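Stevdale Facilities Automation
Hand-Held Gripper Comparison: Pre-Session Safety and Inspection Checklist, with Comments

Form 14, revised January
Inspector: Annag Galbraith
Approving lead: Jean MacKinnon
Units under comparison: Foltex hand-held pair, Botha hand-held pair
Task group: small litter pickup from hard floors
Location: break area and adjoining walkway

This form is to be completed before each comparison session and again whenever the task location changes. Items are marked Pass, Pass with comment, Hold, or Not applicable. A session may not begin while any item stands at Hold.

Section A. Grippers

A1. Jaws free of cracks, tears and loose material. Pass.

A2. Jaws open and close through full travel without sticking. Pass with comment.
Comment: The left Botha unit is slower to return than the right. The difference is within the limit set for this group. Operators should let the jaw open fully before the next attempt so that a slow return is not scored as a missed pickup.

A3. Marker cubes firmly seated, faces clean and unscratched. Pass.
Comment: One Foltex cube was reseated before inspection. Alcohol wipes are not to be used on the printed faces.

A4. Left and right units labeled and assigned to the correct hand. Pass.

A5. Trigger force checked on each unit. Pass with comment.
Comment: Two operators reported that the Foltex trigger is stiff after long use. Sessions with this pair are limited to 100 pickups per operator, followed by a rest.

Section B. Camera and recording

B1. Head camera secure and strap adjusted to the operator. Pass.

B2. Both marker cubes remain in view at normal working height. Pass with comment.
Comment: When the operator bends low, one cube can pass behind the other. The start position has been changed accordingly. Both grippers are to be held forward of the body and apart, with the target between or beyond the tips, before the first movement. 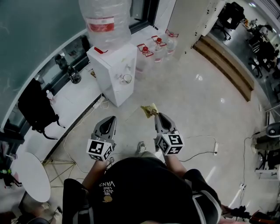
Item B2. Start position over the floor target, both units held forward.

B3. Storage space sufficient for the full session. Pass.

B4. Session entered in the Prerkard log under the correct gripper pair. Pass with comment.
Comment: Entry 2086 was first filed under the wrong pair and has been corrected. The inspector asks that the pair be read aloud by the operator at the start of each recording.

Section C. Floor and work area

C1. Floor clean and suitable for footing. Pass.
Comment: Polished tile. Closed shoes with a full sole are required.

C2. Cables and power strips clear of the walking path. Hold, changed to Pass with comment.
Comment: Power strips and loose cables lie on the floor on both sides of the work area. An operator looking down at the gripper tips has limited awareness of what is beside the feet. The Hold was lifted on the condition that the operator keep to the open tile, take no side steps during a pickup, and have a second person present. Permanent cable covers are requested.

C3. Water sources identified. Pass with comment.
Comment: A water dispenser and spare bottles stand next to the work area. Targets are not to be placed against the dispenser. Any spill stops the session until the floor is dry.

C4. Hanging straps and bags kept out of reach of the grippers. Pass with comment.
Comment: A backpack hangs from the counter. Bags are to be stored elsewhere before scored attempts begin.

C5. Persons in the adjoining area informed that recording will take place. Pass.

Section D. Targets

D1. Targets light, soft and free of sharp edges. Pass.
Comment: Crumpled snack wrappers are approved. Glass and open cans are excluded from this group.

D2. The same target set used for both gripper pairs. Pass with comment.
Comment: Wrappers flatten with repeated handling and become harder to lift from tile. The set is to be replaced when the pairs are exchanged, so that neither pair is tested on worn targets.

Section E. Open actions

Cable covers for the work area: Galbraith.
Return speed of left Botha unit, recheck at next inspection: Galbraith.
Decision on trigger spring for Foltex pair: MacKinnon.

Result: Approved for comparison sessions at this location, subject to the conditions stated under A5, C2 and C4.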